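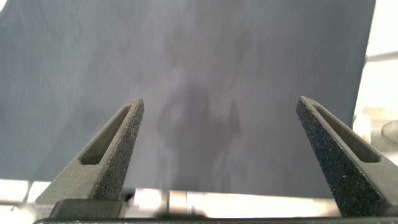
I moved to Akatau eleven years ago, and I still think the best thing in town is the slow bus to Arport. It takes 40 minutes. The express does it in half that, and every June somebody at the transit office floats the idea of dropping the slow one. Please don't!

I get the argument, I do. Most mornings there are plenty of empty seats, and the fare hardly covers the gas. But the slow bus stops at Handine, by the clinic, and it stops at the bottom of the hill where the older folks live (the express flies right past both). Take it away and those people are stuck asking their kids for rides, or just staying home. I've been that kid — it gets old for everybody.

And okay, I also like it. I read on it. I've had better talks with strangers on the 108 than at most parties I've been to. A town can spend a little money on something that's only half full. We keep the library lights on for four people on a Tuesday night and I've never heard a complaint about that. Run the slow bus, and fix the heater while you're at it.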